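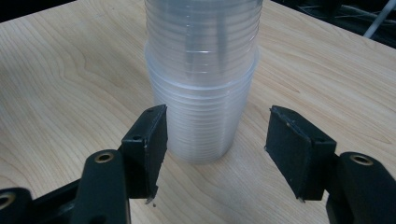 Re: [meldale-hall] Cups for the May supper

On the list this morning, the supply desk wrote:
> Tundance will do us a carton of 2,000 clear plastic cups. They nest,
> so storage is no problem. One tall stack on the drinks table and
> people help themselves.

No problem? I'm not convinced. Cups packed that tight come away in threes, and half end up on the floor. Try it with one hand and a plate in the other.

And why 2,000? We used 494 last year, and that was with the Odton crowd. Moreira sells sleeves, so 400 now and another sleeve if we run short – I'd vote for that.

If we do go with stacks, keep them short and put out several. Does the hall still lock at 11?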